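3.2 Collecting the demonstrations

The examples used to train the policy were gathered in simulation, with a person guiding the arm. We chose this way after a first trial in which a scripted planner produced all the motions. The scripted motions were smooth, but they were too similar to each other, and a policy trained on them failed as soon as an object lay at an angle the script had not foreseen. A human operator makes small corrections all the time, and we wanted these corrections to be in the data.

The collection was carried out with Fotbridge, our own recording layer, which runs on top of the Nakero simulator. Fotbridge stores the joint positions, the opening of the gripper, the pose of every movable object and the rendered views, all with the same clock. The operator holds a handheld controller and sees the kitchen on an ordinary monitor. When the operator presses the trigger, the recording starts; a second press ends it. Each recording is then marked by the operator as kept, doubtful or rejected, before the next layout is loaded.

Three operators took part: Tegan Ashby, Ebony Henare and Qianru Deng. None of them had driven this arm before. Each received 15 minutes of free practice, and the practice recordings were not used for training. We collected 200 kept demonstrations, spread over 6 kitchen layouts. The layouts differ in the colour of the walls, the material of the counter, the furniture in the room behind and the direction of the light. The start positions of the objects were drawn at random inside a region that the arm can reach, and we allowed objects to touch or partly cover each other.

The last point needs a comment. In many published sets the objects are well separated, and the gripper can come down on each one without disturbing its neighbour. A real kitchen counter is seldom like this. We therefore kept the cases where one thing lies against or under another, even when they were slow to record. Figure 3 is taken from one of the marble-counter layouts, with the two-fingered gripper pointing straight down over a large dark object and a small yellow item sticking out at its lower left. For the operator, such a view is difficult to judge. The right finger is nearly lost against the black surface, and the depth must be guessed mostly from the left finger and from the shadows on the stone. 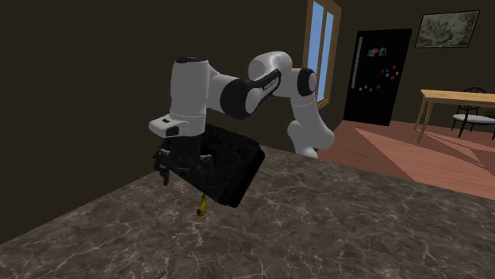 Figure 3. View from a marble-counter layout. The gripper is over the left part of the dark object.

Jolene Trevaskis objected, when she read an early draft of this section, that operators who hesitate will teach the policy to hesitate, and that every pause longer than a moment should be cut out before training. We took this objection seriously and tested it. We trained one policy on the full recordings and a second on recordings with the pauses removed. The second policy moved faster but closed the gripper too early more often, mainly in the cluttered layouts. Our explanation is that a pause often comes just before a correction, and when the pause is cut, the correction appears as a sudden jump. In the final set we shortened only the pauses at the very beginning, before the arm had left its rest position.

Doubtful recordings were looked at again by a person other than the operator. In most of these cases the object had been lifted but had turned in the fingers, or it had been put down outside the target area. We accepted the first kind and refused the second. Brigitta Fankhauser wrote the rules for this second review, and they are given in full in the appendix together with the labelling form.

We also had to decide how much of the background to vary. In the Pomare set, which we used for comparison, the room behind the counter stays the same in all recordings. Policies trained on it lost much of their accuracy when we replaced the furniture, although the furniture has nothing to do with the task. For this reason our layouts change the whole room, and not the counter alone. The cost is longer rendering time. We rendered the views after the session from the stored poses, so that the operator did not have to wait.

The complete set, under the name Mernwood, was frozen on January 2, 2024. Later corrections concern only the labels, and no demonstration was added or removed. The split between training and test data is made by layout, so that a kitchen seen in training is never used for testing.

Shares 15
Comments 3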